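Let the robotics club be slow

Our school's robotics club meets after lessons in the old textiles room, and this year it has 4 regular members in the upper group. I have helped to run it for long enough to have seen several kinds of competition come and go. Most of them reward speed. A robot crosses a mat, knocks something over, collects a point and goes again. The parents cheer, the lights flash, and by the end of January half of the pupils have stopped coming.

I think we should stop entering the fast events and put our time into assembly work. By that I mean setting out a board of parts and getting a pair of robot hands to put one part into another. It is dull to watch. It is also the best teaching I have seen in a club.

The Matheson Cup, which we have entered every year up to now, asks for a vehicle and a driver. The driver gets good at driving. The rest of the team hold spare batteries. With the Lotora assembly board, which we took up last autumn, everyone has something to do, and most of it is thinking. Which hand should hold the part? Which way round should it go? What does the other hand do while it waits?

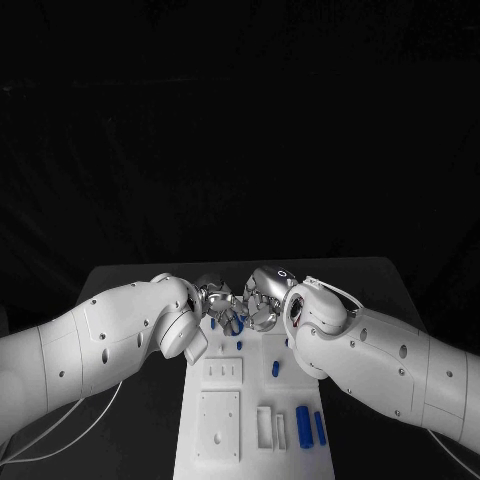

Opinion
By a club leader
Filed under: Schools, Clubs and competitions

Two metal hands with one small blue part between them may not look like much of an afternoon's work. Any adult could pick the thing up and put it where it belongs. But an adult has had years of practice at picking things up, and has forgotten all of it. Pupils who try to write down what their own fingers do when they turn a peg over soon find that they don't know. They have to watch themselves do it, slowly, several times, and then argue about it.

That argument is the lesson. One of our pupils spent most of a session on the question of whether a peg should be passed from hand to hand or put down and picked up again. Passing it is quicker. Putting it down gives you a second chance at the grip. Both answers can be defended, and the group tried both. I can't remember a single discussion of that kind in our Matheson years.

There are fair objections. The first is money. Arms and hands cost far more than a wheeled kit, and no ordinary school can buy them. We share ours with two other schools under the Closura scheme, which means we have them for part of the year and do the planning on paper for the rest. Our own share of the running costs last year was £1384. The Matheson entry, with travel and a new vehicle, came to more than £2000, so the gap is smaller than people assume, though I accept that sharing won't suit a school with no neighbours willing to do it.

The second objection is that younger pupils get bored. Some do. I would keep the wheeled kits for them, and I would not enter them for anything. Let them build a Braster buggy, take it to bits and build a worse one.

The third is that a school likes a trophy. The Matheson final draws a crowd of 3000 and the photographs look good in the newsletter. An assembly trial is held in a side room, and the score sheet records which parts went in. I don't have an answer to this one except to say that the club is paid for out of the education budget.

What I would ask of the organisers is modest. Give teams longer to work. Publish the list of parts early, so that pupils can make cardboard copies and practise by hand. Give marks for the written plan even when the run fails, and let teams keep their notes on the table during the trial.

We have to send in our choice of event before the end of term. The pupils will vote, as they always do, and they may well choose the vehicles again. If they do, I shall book the minibus.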